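Late again, and the tea has gone cold beside me, but I want to get this down before I sleep or it will all run together with tomorrow.

We spent the whole day on the planner, in among the vegetables. I had promised myself I would leave perception alone this week, and I mostly kept to it, apart from an hour before lunch when the segmenter decided that the green beans and the edge of the bin below them were one long object. Américo was very patient about it. He pulled up the depth picture, hummed for a while, and found that I had left the smoothing turned up from the Bornidby work in September. My own doing, of course! I put it back to where it belonged and the beans became beans again.
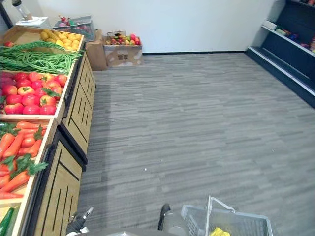
The produce side from the head camera, beans and tomatoes and carrots, with the wire basket at the right.

After that it was all two-arm work. The trouble with planning each arm on its own and then lining up the clocks, as we have been doing since the Kimska version, is that each one thinks it has the cabbage to itself. The left arm slows down a little for its elbow, the right one carries on cheerfully, and the force readings climb between them. Máté has been saying for ages that we should plan for the cabbage and let the arms follow, and I have been resisting, I think mainly out of fondness for my old code. So today I gave in and we wrote it his way. The object gets the path, both grippers are tied to it, and if one arm has to slow down then the whole thing slows down together.

It took most of the afternoon to get the solver to behave. It kept timing out at 60 milliseconds, and I was all set to blame the new constraints when Máté noticed we were collision-checking against every single carrot – 2,129 little shapes in the world model, most of them nowhere near either arm. We merged each compartment into one lumpy block and got down to 149. The solve time dropped to 20 milliseconds and I may have cheered louder than was called for.

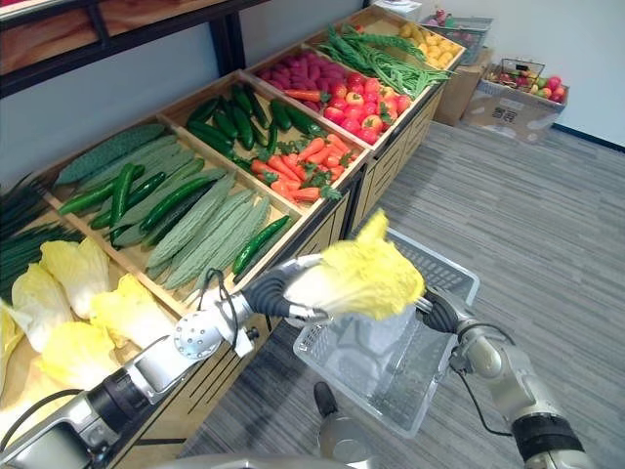

Napa cabbage in both grippers, over the white basket.

I still don't like how the release is handled. Both fingers open on the same tick, which looks tidy in the log, but I would much rather have the leafy side let go first, and slowly. Américo thinks a small delay in the config will do. I would like it to come from the force signal properly – well, we will argue about it over breakfast.

Must remember to push the branch before Máté gets in, and to write back to Borbély about the wrist calibration, which I have owed them for far too long.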